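# Lotulley 业余足球联赛：球员注册与转会常见问题

本页适用于联赛所有组别，包括 7 人制。章程条文以领队手册为准。 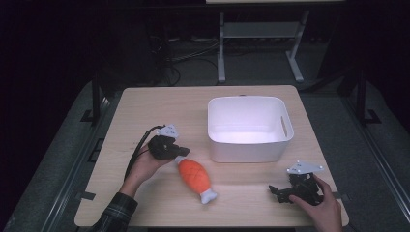
有位读者留言说，去年的页面把“转会”和“借调”写在一起，他看了两遍还是没弄清自己该填哪张表，最后填错了，耽误了一场比赛。他希望今年能分开写，顺便讲清楚旧球队不回复时怎么办。

两部分现在已经分开，旧球队不回复的情况见“转会”一节。

## 一、球员注册

**谁可以注册？**

报名当日已满十六周岁的球员都可以注册。未满十八周岁的，需要监护人签字的同意书。同意书在 Drasta 系统的“表格”栏下载，签完后扫描或拍照上传，字迹要能看清。

**Drasta 是什么，必须用它吗？**

Drasta 是联赛使用的线上注册系统，注册、转会、借调、查询停赛都在里面办。纸质表格从上赛季起不再接收。领队有一个球队账号，球员各有一个个人账号，两边都要确认，注册才算完成。

**球员确认之后，状态一直是“待审核”，正常吗？**

正常。审核由联赛办公室人工完成，一般需要几个工作日，开赛前一周会更慢。状态变为“有效”之后才能上场。“待审核”期间上场，按使用无资格球员处理，对手是否提出异议不影响处理结果。

**证件照有什么要求？**

近期正面照，不戴帽子和墨镜。裁判赛前用这张照片核对球员，照片和本人差别太大时，裁判可以要求出示身份证件。当场拿不出证件的，裁判有权不让该球员上场，赛后补交无效。

**一名球员能同时为两支球队踢球吗？**

同一组别内不行。11 人制和 7 人制是分开注册的，一名球员可以在 11 人制代表一支球队，在 7 人制代表另一支。两边的比赛时间如果冲突，联赛不会为此调整赛程。

老年组的球员可以同时在公开组注册，但两边必须是同一家俱乐部。

**我在 Drodine 联赛还有注册，会有影响吗？**

两个联赛的注册互不排斥，可以同时有效。停赛则是互通的：在 Drodine 吃到的直接红牌停赛，在 Lotulley 同样要执行，反过来也一样。黄牌累计各算各的。

转会窗口的日期两边也不同，请不要拿 Drodine 的日程表来对照本页。

**球衣号码什么时候定？**

注册时填写，赛季中可以改一次。改号在比赛前一天中午截止，之后提交的改动从下一场开始生效。门将和场上球员共用一套号码，不能重复。

**一支球队最多可以注册多少人？**

各组别的上限写在领队手册的附表里，Drasta 也会在名单满员时自动锁定“添加”按钮。名单满了还想进人，要先注销一名现有球员。被注销的球员在当前窗口内不能再回到同一支球队。

## 二、费用

**球队注册费是多少？**

每支球队每赛季 800 元，包括所有球员的系统注册，不含场地费和裁判费。同一俱乐部报两支以上球队的，每支单独收费，没有折扣。

**保证金是多少，什么时候退？**

3,000 元，赛季结束、所有罚款结清之后原路退回。中途退赛的不退。赛季中因罚款扣减的，要在收到通知后补足，未补足的球队不能提交转会申请，但已有名单可以继续比赛。

**转会要交钱吗？**

联赛不收转会手续费。球队之间也不允许收取任何形式的转会费、培养费或“放人费”。这一条每年都有人问，规则没有变过。业余球员和俱乐部之间没有工作合同，俱乐部没有可以出售的东西。

球员拖欠原球队会费的，原球队可以在系统里登记欠款，并附上收费依据，比如球员签过字的入会表，或者群里明确的收费通知。欠款结清之前，转会申请会暂停。只说“他还欠队里钱”而没有依据的，办公室不受理。

**球衣没还，能卡住转会吗？**

不能单独以此为由拒绝。如果入会表上写明了球衣押金或赔偿金额，可以按欠款登记。没写的，请双方自行协商。

**需要发票，找谁？**

在 Drasta 的“缴费记录”里申请，抬头填俱乐部全称。付款人是个人的，发票只能开给个人。开出后要改抬头，需要先把原来那张作废，过程比较慢，请填写时核对清楚。

## 三、转会

**转会窗口什么时候开？**

每赛季两次，夏季一次，冬歇期一次。夏窗在六月开放，冬窗的日期由赛程决定，会在 Drasta 首页公布。窗口在最后一天的晚上十点关闭，以系统收到申请的时间为准。群聊截图和短信都不能证明提交时间。

**转会的步骤是什么？**

1. 球员登录个人账号，点“申请转会”，选择新球队。
2. 新球队领队确认接收。
3. 原球队领队在系统里回复“同意”或“有异议”。
4. 办公室审核，通过后状态变为“有效”。

前两步必须在窗口关闭之前完成。后两步可以在窗口关闭之后进行。

**原球队一直不回复怎么办？**

原球队有 5 天时间回复，从新球队确认接收的时刻算起。到期没有回复，系统视为同意，自动进入审核，球员不需要再做什么，也不用打电话催办公室。

领队换了人、账号没人登录的情况也照此处理。换领队之后请尽快改绑邮箱，因为没看到通知而错过期限，之后再提异议是不接受的。

**原球队可以提出哪些异议？**

能受理的只有三种：欠费，球员正在执行停赛，以及申请并非球员本人提交。停赛不会阻止转会，但剩余场次要带到新球队继续执行。

“队里正缺人”“他答应过踢完这个赛季”“新球队是我们的直接对手”都不属于异议理由。我们理解领队在赛季中间失去一名主力是什么感受，但球员有权选择在哪里踢球。

**提交之后后悔了，可以撤回吗？**

新球队确认之前可以自行撤回。确认之后要写邮件给办公室，双方领队都同意才能撤。状态已经变为“有效”的，不能撤回，只能等下一个窗口再转。

**一个赛季可以转几次？**

每个窗口一次，一个赛季最多代表两支球队出场。注册过但没有上过场的球队不算在内。替补名单里有名字、没有登场，也不算出场。

**我想去的球队在 Drasta 里搜不到。**

先确认组别选对了。新成立的球队要交完注册费和保证金之后才会出现在列表里。俱乐部改过名字的，请用新名字搜索，旧名字只保留在历史记录里。

**球队中途解散，球员怎么办？**

这是窗口之外可以转会的唯一情形。办公室发布解散公告之后，该队球员可以在两周内申请加入其他球队，不需要原球队回复。已有的黄牌和停赛照常保留。个人欠费由原俱乐部自行追讨，不影响转会。

**没有球队的人，可以在窗口之外注册吗？**

可以。本赛季没有在联赛任何球队注册过的，算自由球员，冬窗关闭后一个月之内仍可注册。上赛季踢过、本赛季没有注册的，同样算自由球员。

**新球队可以提前接触我吗？**

可以，联赛对此没有限制。我们只建议球员在提交申请之前跟原领队打个招呼。去年有几宗纠纷，起因都是领队从系统通知里才得知消息。

**可以先跟新球队训练吗？**

训练不受注册限制，友谊赛也不受限制。需要留意的是保险：联赛统一购买的意外险只保正式比赛，而且只保状态“有效”的球员。训练和友谊赛的保险由各俱乐部自己安排。

## 四、借调

**借调和转会有什么区别？**

转会之后，球员和原球队没有关系了。借调有结束日期，到期自动回到原球队，不用再申请。借调期间球员占用新球队的名单名额，原球队的名额空出来，但到期之前要留好位置，名单满员时球员回不来，会变成自由球员。

**借调填哪张表？**

在个人账号里点“申请借调”，不要点“申请转会”再在备注栏写借调。备注栏的内容系统不读取，办公室会按转会处理。

**借调可以在窗口之外办吗？**

门将可以，其他位置不行。门将紧急借调的条件是球队注册的门将全部受伤或停赛，需要上传伤情证明，期限最长一个月，可以续一次。

医院证明、诊所证明都接受。队友写的情况说明不接受。

**借调球员可以对阵原球队吗？**

默认不可以。原球队在系统里勾选“允许对阵”之后可以。勾选要在比赛前一天中午之前完成，赛前在场边口头同意没有效力。

**借调期间能提前召回吗？**

只能在窗口开放期间召回，三方都要在系统里确认。球员本人不愿意回来的，召回不成立。

**借调结束之后想留下来怎么办？**

到期前后赶上窗口的，直接提交转会申请。没有赶上的，先回原球队，等下一个窗口。借调不能通过续期变成跨赛季。

## 五、停赛与转会

**累计黄牌怎么带走？**

黄牌跟人走。在原球队拿到的黄牌，到了新球队继续累计。累计 5 张停赛一场，之后重新计算。一场比赛里两黄变一红的，那两张黄牌不计入累计。

**停赛场次怎么算，算哪支球队的比赛？**

按球员当前注册的球队计算。在原球队还剩两场停赛，转会之后就从新球队的下两场正式比赛开始执行。比赛延期的，不算执行。对手弃权的，算执行一场。

**11 人制的红牌，7 人制要停吗？**

直接红牌要停，两种赛制同时执行，以先踢完规定场次的一方为准，另一方仍要踢满场次才能解禁。两黄变一红的只在当前赛制停赛。

**我怎么知道自己能不能上场？**

比赛当天登录 Drasta 看个人状态，绿色可以上，灰色不可以。领队的出场名单里也会显示。系统每晚更新，前一天晚场比赛的红黄牌可能还没有录入，自己拿了几张牌，请自己记住。

## 六、比赛日

**在 Beneš 球场比赛，注册核对在哪里进行？**

在看台一侧的入口处，开球前半小时开始。其他场地由裁判在场边核对。Beneš 球场的核对时间卡得比较紧，前后两场之间间隔很短，迟到的球员要等到第一次死球才能补核对上场。

**名单提交以后发现写错了人，可以改吗？**

开球前告诉裁判，由裁判在纸面名单上更正，双方领队签字。开球后不能加人。号码写错而人没错的，赛后更正即可，不影响成绩。

**怀疑对方使用了没注册的球员，怎么办？**

赛前或中场向裁判提出，裁判会重新核对，并写入比赛报告。赛后再提的，要在次日中午之前发邮件，写清楚球衣号码和时间。请不要自己去拍对方球员的证件。

查实的，判该队本场告负，并从保证金中扣除罚款。一个赛季查实两次的，取消该队下一个窗口的转会资格。

**球员用别人的名字上场，会怎么处理？**

冒名者和被冒名者一起停赛到赛季结束，领队另行处理。被冒名者事先不知情的，可以申诉。

## 七、申诉与联系

**对转会审核结果不服，怎么申诉？**

在 Drasta 里点开该条申请，选“申诉”，填写理由并上传材料。申诉期间以原审核结果为准，也就是说，未通过的球员在结果出来之前不能上场。每条申请只能申诉一次，请把材料交齐再提交。

**申诉要交费吗？**

不用。

**可以直接去办公室办理吗？**

可以来咨询，不能现场办理，工作人员也要登录同一个系统。窗口最后一天办公室电话通常很难打进来，建议发邮件，邮件标题写球队名称和球员注册号。

**忘了个人账号的密码，手机号也换了。**

请领队用球队账号发起“找回成员”，再由办公室核对身份。核对时需要视频通话，手边准备好身份证件。赶在窗口最后一天才找回账号的，时间不会顺延。

**手册和本页的说法不一致，听谁的？**

听手册的。发现不一致请写邮件告诉我们，我们会改这一页。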